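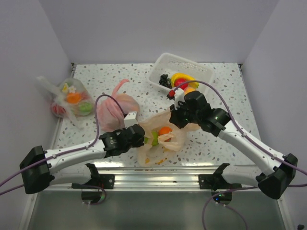
**Figure 7.1** Two arms at a sorting task, with fruit in a basket and more in plastic bags.

# Chapter 7: Learning with Two Arms

Pick up a banana and your hand barely has to think. Now try getting an orange out of a crumpled plastic bag. One hand holds the bag open, the other reaches in, and the bag changes shape the whole time. Bags are wonderful teachers! They fold, cling and hide what they hold, and no two attempts look alike.

This chapter follows one study, the Rurklow trials, from first idea to final table of results. Yevdokiia Demchenko and her team at the Skornosura laboratory asked a simple question: if a person guides both arms through a task 100 times, how much can a learned controller pick up from those examples alone?

Their first controller, Zamen, treated the 2 arms as separate learners. It finished 52 of 318 test runs — a modest score, but the failures are a joy to study, and we shall spend Section 7.2 on them. The second, Mutiso, learned both arms' movements together. Before you read how it did, write down your own guess and keep it until Section 7.4.

You will need the ideas on imitation from Chapter 5. The maths is light until Section 7.3, where we meet action sequences and work out how far ahead a controller should plan.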